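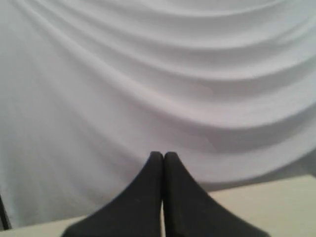

**Unit 2: Drape and fold in sheet materials**
Arnergate Textiles Short Course, handout 24

Drape is the way a sheet deforms under its own weight. Broad folds indicate low bending stiffness at the scale observed; sharp creases indicate set.

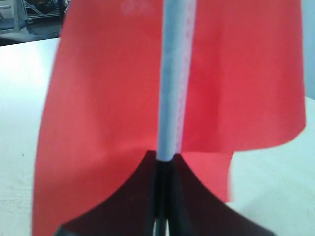 A sheet fixed along one edge to a pole is restrained on that side only. Its free hem may curl or wave. Record the fixed edge first, then the hem.

## Storage

Rods and sheets are kept apart from trays and bins. Rods are stored upright at Skenham.

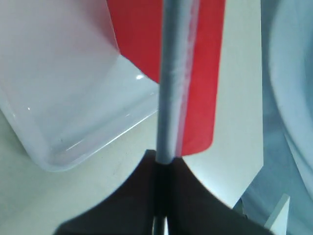 *Fig. 2. Slender rod, upright, beside a translucent bin.*

Flat items go in a shallow tray, long edge parallel to the wall where possible.

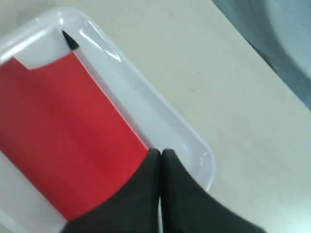
Enter the tray position on sheet 751 before removing the item. Reading: Ertürk, chapter 2.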